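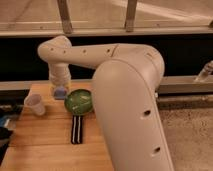

*A light wooden tabletop with a cream-white arm reaching over it.*

# Repair Belongs in the Purchase Price

Every public office, school and library owns a large number of tables. They are bought in bulk, used daily for years, and thrown away at the first loose joint. The Narura Institute holds that this practice is wasteful and that the remedy lies in the way furniture is purchased.

Public buyers now compare bids almost entirely on the price at delivery. A supplier that offers a table at $200 will win against one that offers a sturdier table at a higher price, even when the second can be taken apart with a common screwdriver and the first cannot. The cheaper table enters the building and the invoice is paid. When a leg works loose five years later, the cost of replacing it falls on a different budget, under a different manager, and is never set against the original decision.

We propose a simple change. Any order of more than 500 pieces should include the cost of repair over the expected life of the furniture. The supplier would state which parts can be replaced, what each part costs, and how long it will remain in stock. A bidder unable to answer these questions would still be free to compete, but the buyer would add the full cost of a replacement table to the bid.

The town of Umska adopted a rule of this kind for its schools. Its purchasing office reports that the first contract took longer to prepare, and that two regular suppliers declined to bid. Zolard, the firm that won, agreed to keep spare tops, legs and fittings available for 11 years. School staff now order a part by number and fit it on site. The office has asked for clearer drawings, and we consider that request reasonable.

Two objections deserve a reply. The first is that repair takes labor, and labor is expensive. This is true of skilled work such as refinishing a scratched top. It is much less true of tightening a bolt or changing a foot, which most building staff already do when they are given the right part. The second objection, raised by the trade group Rastogi in its April comments on our draft, is that long parts commitments favor large firms over small workshops. We take this point seriously. Small makers could meet the requirement by using standard fittings that anyone can supply - a practice many of them follow already.

There is also the matter of appearance. Some administrators worry that a repaired table looks poor beside a new one. A mended table is a sound table, and visitors to a public building have little reason to expect that every surface will match.

The Institute asks that purchasing offices test this approach on a single contract before the next budget cycle. Draft contract language is available on request, and comments on the wording of the parts schedule are welcome.

*Narura Institute, Office of Public Purchasing Policy - Jun 9, 2025*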